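## Finding the Moon with your Rindura finder mount

Now for the fun part – your first target! The Moon is bright, easy to find, and gorgeous at low power, so start there.

1. Turn on the mount and wait for the green light.
2. Press **Menu**, then choose **Moon**.
3. Set the tracking rate to **Lunar**. Stars use a different rate, and the Moon will slowly drift out of view on it.
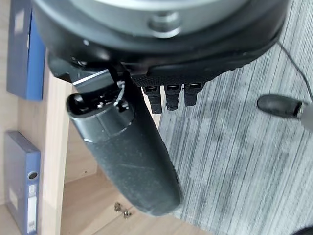 4. Put in the 30 mm eyepiece and center the Moon with the arrow keys.
5. Hold **Enter** until the mount beeps twice.

**Note:** Try the line between light and shadow first. Craters really jump out there – you may stay for hours.

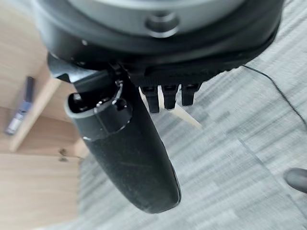
*1 min read*

6. Switch to the 10 mm eyepiece and refocus slowly.

**Caution:** Never point the telescope at or near the Sun. Keep the cap on if you set up before sunset.

If the Moon drifts after 20 minutes, repeat steps 4 and 5.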